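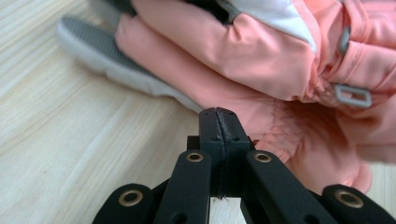 Salmon-pink jacket with the white panel.

Okeck Music Archive, September catch-up: minutes

Hi all, Shahla here. I had the laptop, so I got the notes again. These are in the order we talked about things, which means the mixtape stuff comes before the money stuff, sorry Rostam.

On the call: me (Shahla Nouri), Kinga Fekete, Emerson Godoy, Rostam Daneshvar. Macarena Tapia joined at 7:20 p.m. when her train got in.

Last meeting's notes
Kinga wanted it fixed that she did NOT volunteer to rewrite the whole FAQ, she volunteered to rewrite the part about downloads. Fixed. Otherwise fine with everybody.

The Gendum uploads
Emerson has been through the first batch of tapes from the Gendum label and he's very happy with them! We now have 716 tracks on the server, but 72 of those are missing either a song title or the year. He read a few of the titles out loud and we lost some time there. We agreed that a track can go live without a year but it can't go live without a title, and "untitled" only counts if the band really called it that. Emerson will write to the label and ask for the old insert sheets.

I asked if we could put up the live set in the meantime (the long one with the terrible tape hiss that I love). Rostam is worried we only have a yes from the singer, and there's a drummer and two guitar players too. We're holding it until everyone has signed off in writing. I grumbled, and I'm putting my grumbling in the minutes.

Streaming player
The Kesus player keeps dropping out on phones when you switch to another app. Macarena gets it every time, Kinga never does, and they have the same phone. Macarena is going to try the older version on the test page and see if it behaves. If it does, we roll back and live with the ugly volume slider for a while.

Kinga also asked for a "play the whole mixtape" button, because right now you have to click each song. Everybody wants this. It's on Macarena's list after the phone problem.

Mixtapes
We said we'd do one new staff mixtape a month and we've missed two. New plan: 10 songs each, one person picks, and you write a couple of sentences per song (please, more than "great tune"). Kinga has the next one, all slow instrumental stuff. Emerson goes after her and won't tell us the theme. Rostam asked if he could do one with only songs under a minute and we said yes before he finished asking.

Artist pages
The page for Leite is a mess. Half the bio is from an old press sheet and the other half is about a different band with the same name, and I think I may have been the one who pasted it in. I'll take it down to a short paragraph and email the band for a proper one. Macarena would like us to check any bio that came over in the original import. We didn't settle who, so it stays on the agenda.

Money
Hosting is paid through the winter. Rostam has 4 replies from labels about chipping in for storage, two of them yes and two of them friendly but vague. He'll go back to the vague ones. We talked about putting a donate link on the front page again. Kinga is still against a pop-up and so am I. A plain text link in the footer is okay with all of us, and Emerson will add it.

Other bits
The submissions inbox is full again. If you open a demo, please mark it with your initials so two of us don't write back to the same person with different answers (we did this, it was embarrassing).

Macarena asked about switching call times. I'll send around a poll.

To do
Shahla: Leite page, email the band, call time poll
Emerson: insert sheets from Gendum, footer link
Kinga: download part of the FAQ, next mixtape
Rostam: written okays for the live set, the two vague labels
Macarena: older player on the test page, then the mixtape button

We hung up at 8:45 p.m.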